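14 Aug 2020

# The Plallmont tabletop picture frame, after a summer of living with it

I bought the first of these in June, when I finally admitted that the shoebox of family prints was never going to sort itself, and I liked it enough to go back for another, so I now have 2 and feel I can say something useful.

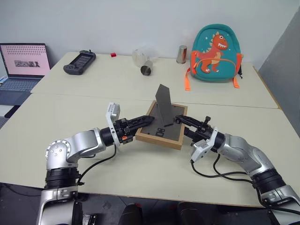 ## Why I wanted a new frame at all

We moved the piano out of the front room this spring and it left a long, low shelf with nothing on it but a lamp and a bowl of keys. My mother's photographs had been in a box under the bed for years (247 prints, and yes, I went through every single one, with a great deal of tea). Most of them are going into albums. A few wanted to be out where people could see them, and I had my heart set on plain wood, light in color, nothing carved or gilded.

I looked at a Rulter frame first, which was handsome but so thin at the edge that it seemed a little mean next to the lamp. The Plallmont has a good chunky front and it holds its own on a crowded shelf.

## Getting a photo into it

Easy enough once you have done it. Lay it face down on a towel, lift out the backing, drop in your print and put everything back. My first try went in upside down, and I didn't notice until I had it standing on the shelf with my aunt and uncle on their heads. Do check before you close it up!

I'd also wipe the inside of the glass before the photo goes in, and then wipe it again, and then look at it sideways by a window. Old prints like mine tend to curl, so I pressed them under a dictionary for a few nights beforehand and that made all the difference.

## How it stands

The easel leg is firm, and the hinge has stayed nice and stiff through a summer of dusting. The frame leans back at a comfortable angle, maybe a touch more than I'd choose for a high shelf, but on a low one you look down into it and it's just right. A slammed door has never tipped mine over, and in this house that is quite a test.

## Small complaints

The backing is a snug fit, snug enough that I chipped a nail on it, and I do wish there were a little ribbon to pull. The wood marks if you set it down on anything gritty. And the box it came in was so full of tissue paper that I was finding scraps of it behind the sofa a week later.

I ordered from Suksawat, who carry a few other home things and wrap well (see above). Delivery was slower than promised, but they answered my note kindly and the corners arrived perfect.

## Would I buy it again?

I already did, and there's a third in my basket for my sister's birthday. It's going to hold the one of us on the dock with the terrible haircuts. She doesn't know I found that one yet, so if you happen to run into her, please keep it to yourself.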